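Week 9 handout: Learning to fold from hand-held gripper recordings
Unit convenor: Fatima Mokoena. Tutorials: Kiprono Biwott
Reading time: 4 min

1. What the claim is

The pitch for hand-held data goes like this. A person folds a shirt while holding a gripper, a small camera on the gripper records it, and software works out the path the gripper took. Train a policy on the path and the video, and you have a robot that folds shirts. Each step in that chain hides an assumption, and the papers tend to spend a paragraph on the ones that deserve a chapter.

2. Where the path comes from

No joint encoders tell us where the gripper is. The pose is estimated from the video, usually with help from an inertial sensor. Our Skikitz set has 2,722 clips. The tracker lost its place in 439 of them, and those were dropped before training. Ask what kind of clip gets dropped. Taha Lamrani went through them last term and found a lot of fast turns and a lot of views filled by plain cloth. Those are the hard parts of folding. A policy trained on what's left has mostly seen the easy parts, and so has the test set.

3. What the policy sees

Look at the four views below with the tracker in mind. Find the fixed corners and edges it could hold on to, then find the things that could move. 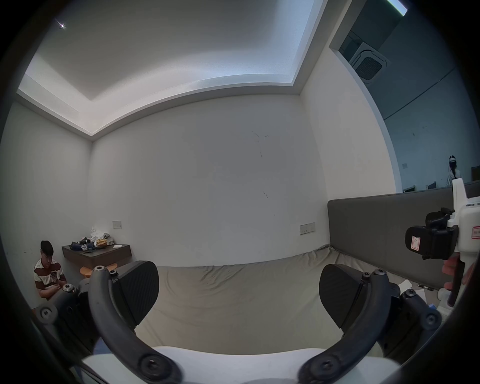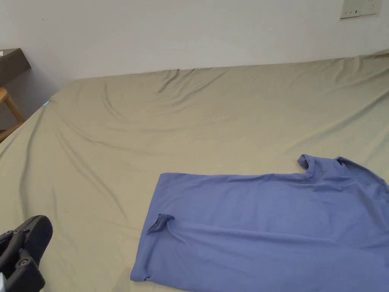
The next two are also gripper views, one heavily blurred and one with the room on its side.
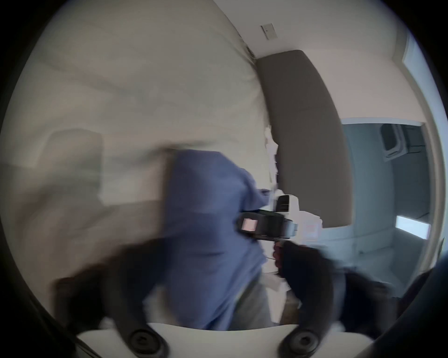
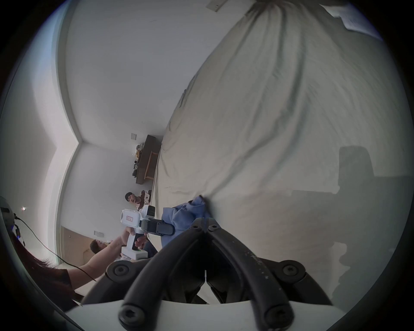 4. Questions to bring to the tutorial

a) The first view has sharp features on the walls but hardly any on the cloth. If the tracker leans on the walls, what happens when the gripper drops close to the bed?

b) The second is from head height, and the blue t-shirt runs out of view. Does adding this camera help the policy, or only help us label the data? The Gereck loader throws it away by default. Would you?

c) People turn up in the gripper views. Most trackers assume a still world and treat anything else as outliers. How many outliers before that stops being a fair description?

d) In the last view the cream sheet is drawn into long folds over much of the right side. Grey-scale corner detectors will happily fire on a crease. Why is that worse than finding nothing?

5. Reading success rates

Votisero reports 96 per cent on shirt folding. Read the appendix before you quote it. Success was judged by one of the authors from the final picture, and a fold that needed a second try still counted. Yasuo Hosoda's rerun used the same weights in a different room and he stopped well short of the planned trials – his notes are in the Moldovan folder. I wouldn't call the original result wrong. I would say we don't know what it measures.

6. For Sunday night

Run the tracker on your assigned clips with the feature cap at 2,000, then halve it and run again. Plot both paths on the same axes. Hand in the plot and a paragraph on where they part ways. Stella Kaijage has the login details if the lab machine locks you out.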